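Fares, Transfers and the Nakutgate Corridor: An Interview with Llinos Craddock

Llinos Craddock has spent 13 years on fare structures for mid-size bus networks, most recently the Nakutgate corridor study. The study proposes replacing zone fares with a flat fare and a timed transfer.

"Zones made sense when drivers sold the tickets," she said. "With tap-on validators you can price the trip by time, and the back office gets simpler."

The corridor has 352 stops. Under the current rules, a rider changing from a feeder route to the trunk line pays twice unless both legs fall inside one zone. Craddock's team matched card records for 3000 trips and found 498 with a double charge.

"Those riders are mostly on early shifts," she said. "They start at the outer end, so they cross a boundary whatever they do."

Revenue is the open question. Sohail Tanoli, who built the demand model, puts the break-even point at a 90-minute transfer window. Craddock prefers two hours – the feeders run every 40 minutes off peak, and one missed connection uses up most of the shorter window.

Funding for new validators has not been settled. Savance, the operator, wants the city to own the equipment. Craddock expects a decision in December.
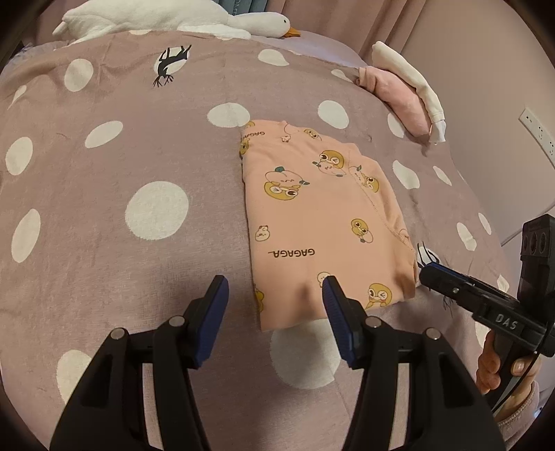
Folded garment with a cartoon print on a polka-dot blanket.

Asked what she would change in the study, she named the survey. "We asked about price first and reliability second. I would reverse that – the answers on price were colored by the last late bus."

The draft fare table is open for comment until 8/14/26.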